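Skarau Open Courseware
Contents Preface Part I Part II Part III Glossary Index
Textbooks > Robots in Shared Workplaces > Part III > Chapter 11
Last updated: February 11, 2024

Chapter 11
The Rule Before the Robot: Writing Task Standards People Will Follow 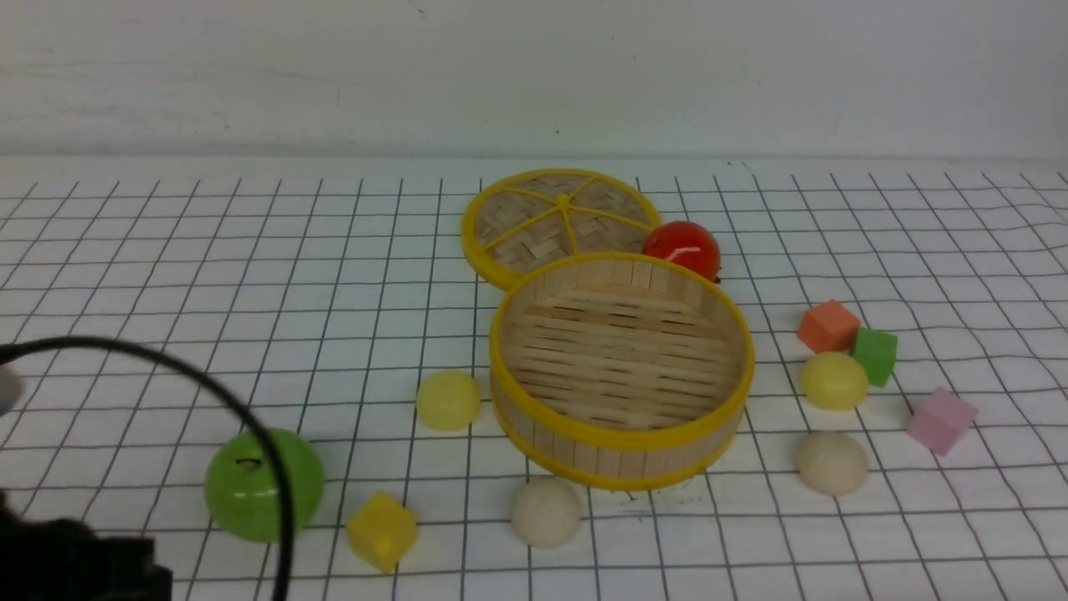 Every safety manual has a page that no one has read since the day it was printed, and in most robot labs that page is the one headed "Workspace Preparation." It usually says that the work area shall be suitable for the task, a sentence that would also cover a picnic. This chapter is about replacing it. A useful task standard tells the operator what belongs on the table, where each thing may start, and what has to be true before the arm is allowed to move. Take a tabletop with a printed grid, a steamer basket and its lid, and a handful of toy food and foam cubes. The grid looks like an excellent piece of discipline until you ask which line the basket is supposed to touch. Where the printed sheet wrinkles, as it does toward the right side, the lines wave, and a rule that says "place the cube on the line" has acquired a sense of humor. Then there is the cable looping across the left side in front of the apple, a matter on which many written procedures are silent.

We will meet three kinds of rule. A requirement uses the word "shall" and can be checked by a stranger. A recommendation uses "should" and can be ignored by a stranger, provided the stranger writes down why. A note explains something and binds no one, although you will find that most arguments start in the notes. Confusing the three is the commonest fault in locally written standards, and the hardest to fix once people have grown fond of the wording.

The running case in this chapter is the Setiawan handling procedure, adopted at the Drarkia training site for teaching arms to sort and pack small items. Its first edition ran to 70 pages. It specified the color of the binder. It did not say who could restart the arm after a stop, so everybody could, and did. The second edition is 11 pages long and says so in its opening clause: one named operator, standing outside the marked reach of the arm, with the stop button within arm's length. The binder is now any color you like.

You will also read parts of the Edon log, a record of 2247 runs made under the second edition. Of these, 58 were stopped by the operator. The log is dull in the way good logs are dull, and we recommend reading it with a pencil. Look at how often the written reason for a stop is "cable," and how seldom it is anything that the authors of the first edition worried about.

11.1 What a start condition is

A start condition is a statement about the workspace that must be true before a run begins. "The table is tidy" is a hope. "The lid lies flat and no loose item rests on it" is a start condition, because two people who dislike each other would still agree on whether it had been met. Keep that pair of people in mind as you draft. They will be using your document.

Start conditions fall into groups covering the objects, the surface, the arm and its cables, and the people nearby. Beginners write at length about the objects, which are the fun part, and give the people a single line at the end. Section 11.2 takes the groups in the opposite order.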